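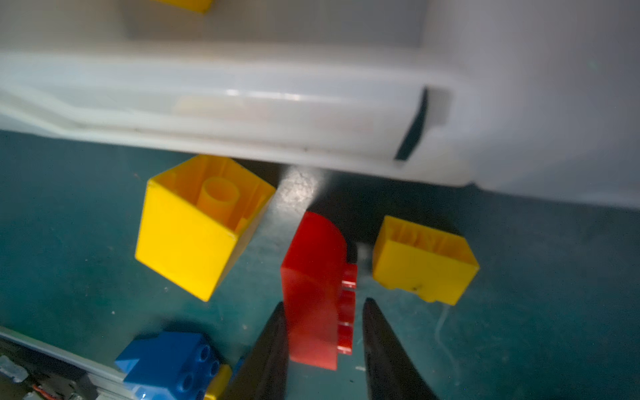 One household from Wemmont held that a bin is no solution at all, merely a floor with sides, and that whatever goes into it has to come out again before anyone can find the red ones. We quote the complaint early, as it came back in one form or another from most of the homes we visited, and it does our own starting assumption no favours.

Figure 3. Toy building bricks on a work surface beside a translucent white bin, yellow and red among them. One yellow brick lies with its open underside up.

4.2 Bricks outside the bin

The Letdale sessions used a single large bin and a mixed lot of 300 bricks. Participants were asked to put everything away at whatever pace they would use at home, which proved to be a generous instruction. We recorded a session as finished when the participant said it was finished. By that standard every session succeeded. By the standard of bricks in the bin, the middle value was 277, and the remainder stayed on the table in the company of people who had just declared the table clear.

Strays were seldom spread evenly. They gathered close to the bin, often in the strip of table under the rim, where the overhang throws a shadow and a standing adult has a poor view (Figure 3 gives some idea of the strip). Ackermann's notion of "near enough" storage, which we borrow from the Plirketard workshop notes, fits this rather well. A brick beside the bin seems to be counted by its owner as a brick in the bin that has yet to complete its paperwork.

Colour mattered less than we had predicted. Yellow bricks are hard to overlook on a dark surface and were overlooked anyway. Shape did a little more. Curved pieces were picked up and looked at, sometimes at length, then set down again close to where they had been. Plain rectangular bricks got no such courtesy and went straight in.

The translucent wall deserves a mention. Some 5 participants told us that seeing colours through the plastic made the job look further along than it was. We had chosen that bin so people could check the contents without lifting anything, and had been rather pleased with ourselves. The opaque bin planned for September should show whether the effect is real or whether adults simply stop tidying when the kettle boils.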